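Kategorie: Werkstattbuch › Greifen › Datenaufnahme

01/11/2019, Eintrag Zelle 2

Stand heute Abend: 3112 Greifversuche im Datensatz, davon 522 neu. Die neuen liegen noch ungeprüft im Eingangsordner, bitte nicht mit dem Rest zusammenführen, bevor Jawad über die Labels gegangen ist.

Vormittags nur Fehlersuche. Der Aufnahmeprozess (Zorkero, aktueller Zweig) hat nach jedem Neustart die Zeitstempel der Gelenkwinkel gegen die Bilder verschoben. Ursache war der Puffer im Treiber, der beim Verbinden nicht geleert wurde, also kamen zuerst alte Zustände an. Puffer wird jetzt vor dem ersten Bild verworfen. Danach Kontrolle mit langsamer Schwenkbewegung, Versatz nicht mehr messbar. Die Aufnahmen von gestern sind davon betroffen, ich habe sie in einen eigenen Ordner verschoben und nicht gelöscht. Vielleicht lässt sich der Versatz pro Lauf schätzen und herausrechnen. Niedrige Priorität.

Ablauf pro Versuch unverändert: Arm fährt in Wartestellung, Bild, Zielpunkt wird vorgeschlagen, Absenken, Schließen, Anheben, zweites Bild, Ablegen an zufälliger Position. Label kommt aus der Fingeröffnung plus Differenzbild. Bei flachen Teilen widersprechen sich die beiden Quellen immer noch zu oft. Die Fingeröffnung meldet »leer«, das Differenzbild sagt »Objekt weg«. Bis auf Weiteres gehen solche Fälle als »unklar« in die Datei und werden von Hand entschieden.

Shagufta hat die Schwelle für das Differenzbild neu bestimmt, getrennt für Boden und Wände der Kiste. An den Wänden macht der Schatten des Arms Ärger, dort liegt die Schwelle jetzt höher. Werte stehen in der Konfiguration unter Forkik, nicht mehr im Skript. Wer lokal noch die alte Fassung hat: vor dem nächsten Lauf aktualisieren.

Zur Auswahl der Zielpunkte: Der Vorschlag ist zur Hälfte zufällig, zur Hälfte aus dem Modell von letzter Woche. Rein zufällig ist die Erfolgsquote zu niedrig, rein modellbasiert greift er immer dieselben Stellen und lernt nichts Neues dazu. Lammers hätte gern einen höheren Modellanteil, ich würde damit warten, bis die kleinen weichen Objekte besser vertreten sind. Im Moment zieht das Modell fast alles zu harten, kantigen Teilen mit gutem Kontrast.

Kabelführung am Handgelenk: bleibt der schwache Punkt. Bei großen Drehwinkeln der letzten Achse wandert der Bogen nach außen und kann an der Kistenwand streifen. Drehbereich deshalb in der Software eingeschränkt. Das kostet Greifrichtungen, die wir für längliche Objekte eigentlich brauchen. Neue Halterung ist gezeichnet, noch nicht gedruckt.

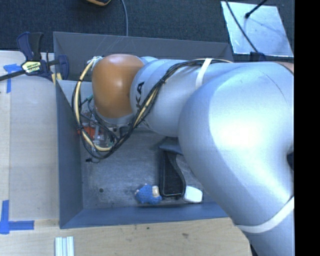
Die Objektverteilung ist das nächste Thema. Durch das Ablegen und Nachrutschen wandern die Teile mit der Zeit zusammen, und das Modell bekommt überwiegend Haufen zu sehen. Drei Objekte an einer Wand sind dafür der typische Fall: das schwarze längliche Teil und der weiße Block berühren sich, das blaue Plüschteil liegt links daneben, der übrige Boden ist an der Stelle ohne Ziel. Ein Griff zwischen Schwarz und Weiß nimmt leicht beide oder keines, und das Label sagt in beiden Fällen nichts darüber, welches gemeint war. Vorschlag: Doppelgriffe als eigene Klasse führen. Zusätzlich die Ablage so gewichten, dass Positionen weit weg von anderen Objekten bevorzugt werden, aber nicht ausschließlich, Kontaktfälle brauchen wir ja auch.

Kalibrierung Kamera zu Arm am Nachmittag wiederholt, Rest im Rahmen dessen, was wir vorher hatten. Wer an der Kiste arbeitet, richtet sie danach bitte wieder an den blauen Klebebandecken auf dem Tisch aus und prüft die Zwinge.

Ablage der Rohdaten: Distum läuft voll. Tiefenbilder werden ab jetzt verlustfrei komprimiert geschrieben, Farbbilder bleiben, wie sie sind. Laden dauert dadurch etwas länger, beim Training fällt es nicht auf.

Offen:
- Labels der neuen Versuche prüfen (Jawad)
- Klasse »Doppelgriff« im Schema anlegen, alte »unklar«-Fälle damit durchsehen (ich)
- Halterung Handgelenk drucken, danach Drehbereich wieder freigeben
- Schwelle Wand noch einmal bei Tageslicht gegenprüfen (Shagufta)
- Training mit bereinigtem Satz neu starten, Vergleich gegen das alte Modell auf denselben Testobjekten, Auswertung bis Februar

2 Kommentare · 3 Mal geteilt

Weitere Einträge
Fingerbeläge: Silikon gegen Schaumstoff
Zorkero: Neustart ohne Datenverlust
Warum die Tiefenkamera am Kistenrand rauscht
Forkik-Konfiguration, Kurzfassung für Neue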